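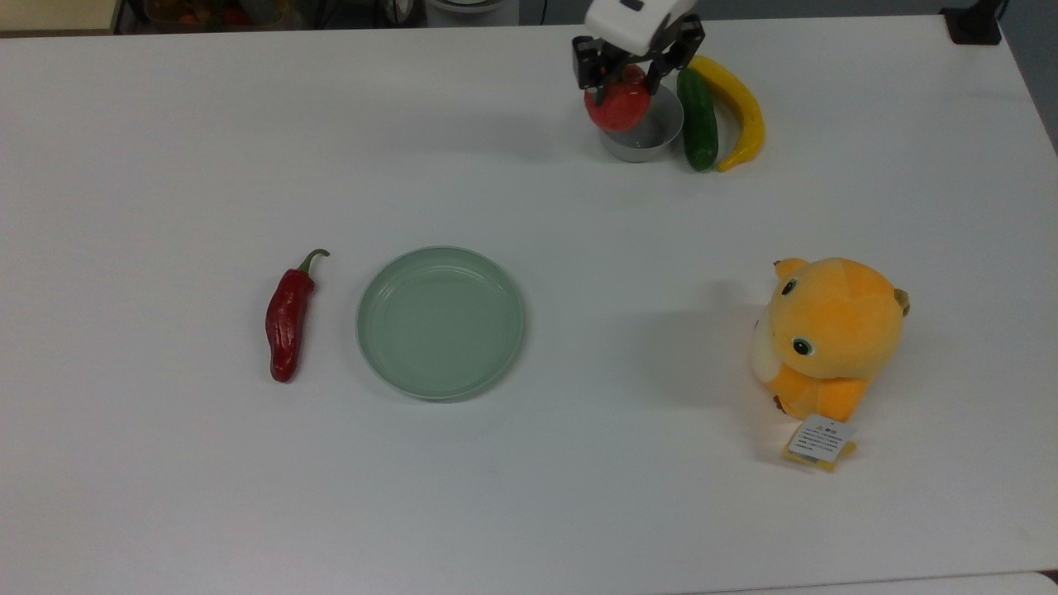 So is the Trutari restoration going to be playable by February? It should be, as long as the second batch of sound chips tests clean.

I know that's the part you wanted first, so I put it first. The rest is the longer version, for the grant file and for anybody at Hailu who likes reading about old arcade boards as much as I do (hi, Fadwa!).

Where we are as of November 24, 2018: the main board boots every time I switch it on, and the title screen comes up with the right colors. Back when I wrote the last report it was booting to a screen of pink garbage, so I'm pretty happy. The trouble was two bad memory chips and a cracked solder joint right under the power connector. I'd looked at that joint a dozen times and missed it — it only opened up once the board got warm.

Level 64 is still a problem. The game is supposed to loop back to the first maze after you clear it, and ours locks up with the music stuck on one note. I've compared our ROM dump with the one Fadwa Cherkaoui pulled from the Virnesham cabinet and they differ in 3 bytes. Could be a revision the maker put out late, could be plain old bit rot. I'm leaning toward rot, but I want a third dump before I burn anything new.

The joystick is a happier story. The original was worn so smooth that up and left felt like the same direction, and the Prosport replacement fits the panel without drilling. It's a little stiffer than I remember from when I was a kid feeding it my allowance, but it'll loosen up. The buttons are original and I'd like to keep them that way.

Money: I've spent $955 of the grant so far, mostly on the monitor rebuild and the power supply. The sound chips are ordered and paid for, and they're in that total. I'm not asking for more. If I do end up having to buy another donor board I'll write to you before I do it — those prices have gotten silly.

Next up for me is the third dump, then sound, then the side art, which I keep putting off (the peeling corner on the left panel scares me more than any of the electronics). I'll send the next report once the music plays all the way through.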